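Folding towels: thirds or halves?
Household and Laundry > Linen and storage

qianru_deng
Posted 7:15 pm

I'm redoing the linen shelf before we let the back bedroom out, and I can't get the towels to look tidy. I've always folded in half, then half again. My sister-in-law says thirds lengthways, then half, so no edges show at the front.

The one giving me trouble is a pale blue one, quite soft. I pick it up by the bottom edge and it sags before I can get the corners level.
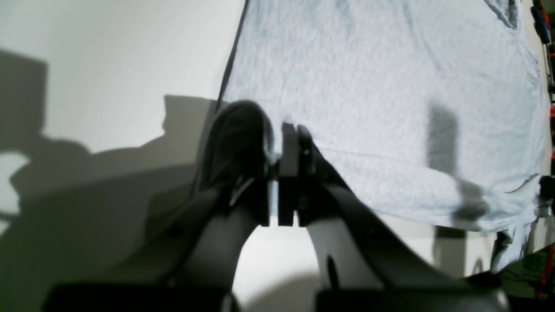

I've tried folding it on the bed as well, but the mattress gives and the creases go in crooked. The shelf is only 400 mm deep, so whatever I do has to fit that. Is it worth changing the whole pile over to thirds?

gaillard_road
Posted 7:41 pm

Thirds. Hold it by the short edge, never the long one, and give it one good shake before it goes down. Use a table.

Silar
Posted 8:02 pm

Disagree. Thirds is fine for bath sheets but a hand towel ends up as a fat little brick. Halves for anything small. I did a spell in the laundry at a guest house in Edport and that was how we did all of it.

gaillard_road
Posted 8:10 pm

A guest house has deep shelves. She has 400 mm.

Silar
Posted 8:13 pm

And a hand towel in halves fits on that with room to spare.

vasylyna_z
Posted 8:56 pm

I'd leave the fold alone and look at the wall behind the shelf first. If it's bare plaster, fluff and dust will come off on the back of the pile. Which paint is it?

qianru_deng
Posted 9:20 pm

Off-white, quite plain. I don't know the make, it was done before we moved in.

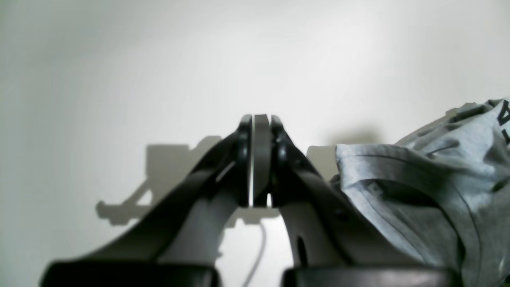
The wall. Shadow on the left.

vasylyna_z
Posted 9:34 pm

Wipe it with a damp cloth. If the cloth comes away chalky, put a coat of something washable on before you load the shelf. I used Jodar in our airing cupboard, 2 coats, and it has been fine.

– Vasylyna Zinchenko
719 posts

qianru_deng
Posted 9:50 pm

Thanks, will do the wipe test tomorrow. Going with thirds for the big ones and leaving the hand towels in halves.

gaillard_road
Posted 9:58 pm

They won't line up.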